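욕조를 사면 인생이 달라질 줄 알았다

욕조를 들인 지 두 달이 됐다. 정확히는 욕조를 들이고, 층간 누수 걱정을 들이고, 수도요금 고지서를 두 번 들인 지 두 달이다.

시작은 12월이었다. 감기 기운이 있어서 누워 있다가 프리스탠딩 욕조 사진을 너무 많이 봤다. 사진 속 사람들은 다들 창가에서 반신욕을 하고 있었고, 옆에는 꼭 나무 선반과 초가 있었다. 우리 집 창밖은 맞은편 건물 실외기다. 그래도 결제 버튼은 잘 눌렸다.

후보는 두 개였다. Illari 쪽 모델은 모서리가 각져서 예뻤는데 등이 닿는 면이 거의 수직이라 면접 보는 자세로 목욕을 해야 할 것 같았다. Pridex 것은 모서리가 둥글고 깊이가 적당했다. 대신 무게가 80kg. 배송 옵션에 '현관 앞까지'라고 적혀 있는 걸 나는 왜 대수롭지 않게 넘겼을까. 현관 앞과 욕실 사이에는 복도가 있고, 그 복도에는 내가 작년에 산 Hasotwood 신발장이 있다. 신발장은 결국 베란다로 갔고 아직도 거기 있다. 신발도 거기 있다. 외출할 때마다 베란다에 들렀다 나간다.

물 받는 데는 27분 걸린다. 처음엔 설레서 옆에 서서 지켜봤고, 두 번째부터는 설거지를 했고, 요즘은 받아 놓고 잊어버린다. 물이 다 차면 한 80퍼센트의 확률로 이미 목욕할 마음이 없어져 있다. 그래도 물이 아까워서 들어간다. 들어가면 또 좋다. 이 짓을 매주 화요일마다 한다.

청소 얘기를 해야겠다. 흰 유광 욕조는 매장에서는 도자기 같고 집에서는 증거물 보관함 같다. 머리카락 한 올, 비누 자국 한 줄이 다 보인다. 바깥쪽 면도 닦아야 한다는 사실은 사고 나서 알았다. 벽에 붙은 욕조는 한쪽만 책임지면 되는데 프리스탠딩은 사방이 내 책임이다. 뒤쪽 틈에는 청소기 헤드가 안 들어가서 양말을 손에 끼고 훑는다. 우아한 물건일수록 사람을 엎드리게 만든다.

세제는 이것저것 써 봤다. Szewczyk라는, 아직도 어떻게 읽는지 모르는 수입 크림 클렌저가 제일 나았다. 냄새는 치과 같지만 물때는 잘 진다. 거친 수세미는 쓰지 말 것. 나는 한 번 썼고, 각도에 따라 그 한 번이 보인다. 닦을 때는 발치 쪽에 서서 안으로 팔을 뻗는 게 허리가 제일 덜 아프다. 무릎 꿇고 하는 자세도 시도해 봤는데 타일이 이겼다.
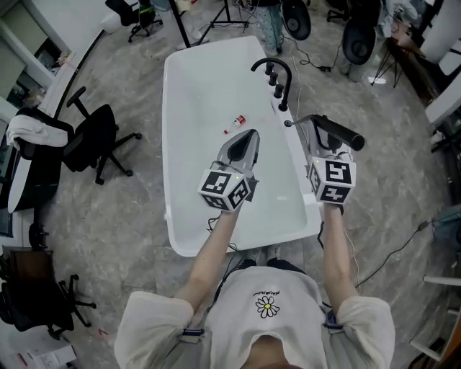

발치에서 팔 뻗기. 검은 수전과 흰 욕조, 그리고 안에 드러누운 병 하나.

수전은 무광 블랙이다. 고를 때는 다들 물자국이 안 보인다고 했다. 보인다. 하얗게, 아주 잘 보인다. 마른 수건으로 그때그때 닦으면 괜찮다는데, 목욕하고 노곤한 사람한테 그때그때라는 게 있을 리가. 손잡이는 세 개가 나란히 달려 있고 늘 헷갈려서, 나는 아직도 물을 틀 때 약간 각오를 한다. 어제도 찬물을 맞았다.

바닥은 회색 대리석 무늬 타일인데 이건 잘 골랐다고 생각한다. 먼지가 무늬에 섞여서 잘 안 보인다. 내 집에서 유일하게 내 편인 마감재다. 다음에 또 뭘 고를 일이 있으면 전부 회색 대리석 무늬로 하고 싶다. 욕조도, 냉장고도, 가능하면 나도.

그래서 후회하느냐고 물으면, 화요일 밤에는 아니고 나머지 요일에는 조금 그렇다. 나무 선반은 장바구니에 담아만 뒀다. 폭을 재 보려고 줄자를 찾는 중인데 아마 신발장에 있을 것이다. 베란다가 너무 추워서 아직 안 가 봤다.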